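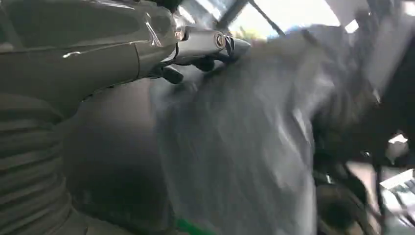 Tarkano garment returns, scan and pack area
Bench inspection checklist with comments
Date: 2018-12-29
Checked by: Rehema Lyimo
Second reader: Orest Dovhaniuk
Copy to: Marama McPhee, site office

Marks used: OK, Fix, Watch. A line with no comment had nothing worth writing down. Items carried over from the March sheet keep their old wording.

Section 1. Floor and access

1.1 Walkway clear along the full length of the bench line. OK.
1.2 Floor dry, no loose wrap or tape ends. Fix. Tape ends by the roll cage again. Swept up during the check.
1.3 Anti-fatigue mat flat at the corners. Watch. The corner nearest the door has started to curl. It still lies flat when you stand on it, but it won't by summer.
1.4 Fire exit sign lit, extinguisher tag in date. OK.
1.5 Cartons stacked no higher than shoulder height. OK. One stack was close. Ryszard Jakubowski took the top two off.

Section 2. Bench and scan pad

2.1 Bench steady when leaned on. OK.
2.2 Green bench top free of cuts and lifted edges. OK.
2.3 Pad sits square to the column. OK.
2.4 Front edge of the pad. Watch. It comes out slightly past the front of the bench. Fine for scanning, but people walk close here with full arms. Orest would like it pushed back. I would leave it until the supplier has been asked, as the column stands right at the back of the pad and there may be nowhere for it to go.
2.5 Pad surface clean, white border line easy to read all the way around. OK. Wipe with a damp cloth only. No spray straight onto the pad.
2.6 Nothing stored on the pad between batches. OK.
2.7 Label on the column in place, not peeling. OK. The text is in Chinese and we still have no English copy posted next to it. Zuzanna Górecki has asked Lis for a translation and will chase it.

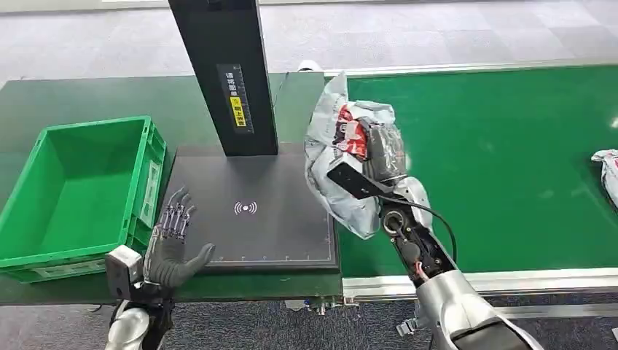 Section 3. Crates

3.1 Crates free of cracks and sharp edges. Fix. Checked 16, set aside one with a split rim. It has a red tag on it. Do not put it back in the stack.
3.2 Handle panels sound. OK.
3.3 Crate kept beside the pad, never on it. OK.
3.4 Filled crates within the weight limit. OK. Limit is 14 kg for a single person lift. The heaviest today was a crate of winter coats, almost 14.
3.5 Crates nest without jamming. Watch. The older Wuser ones stick when the room is cold. Twist before you pull.

Section 4. Labels and markings
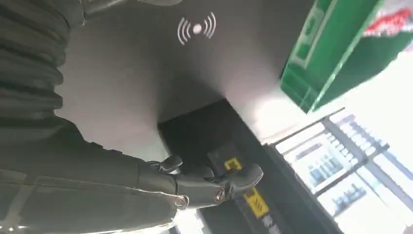 Warning and instruction labels have to be readable from where the operator stands, and that has been a weak point on the last few sheets. Two were replaced in March after cleaning fluid took the print off. On this check I read every label from a normal standing position and then again close up. The yellow ones on the black section below the reader symbol pass both ways, with the black print easy to pick out. The white symbol is also clear, dot and arcs both, so new starters have no trouble finding where to present a tag. Keep tape and paper notes off that part. If you need to leave a note for the next shift, use the clipboard.

4.1 Yellow labels present and legible. OK.
4.2 Reader symbol visible, no scratches through it. OK.
4.3 No handwritten notes stuck over printed labels. Fix. One found on the tape dispenser, removed.
4.4 Emergency contact card posted at bench end. Fix. The old card lists extension 19, and it should be 60. New card requested from Marama.
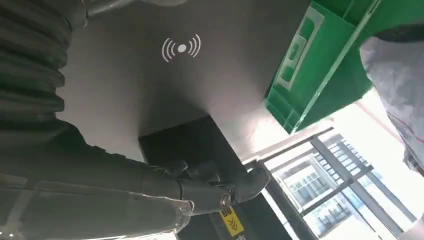
Reader symbol and yellow label, with the green crate alongside.

Section 5. Power and cables

5.1 Cables off the floor and clipped. OK.
5.2 Plugs fully seated, no scorching. OK.
5.3 No extension lead plugged into another. OK. The Prostham heater has been moved to its own outlet as agreed.

Open items: 1.3, 2.4, 2.7, 3.5, 4.4. Orest to contact the supplier about 2.4. Replacement crate for 3.1 is on the next order.

Signed: R. Lyimo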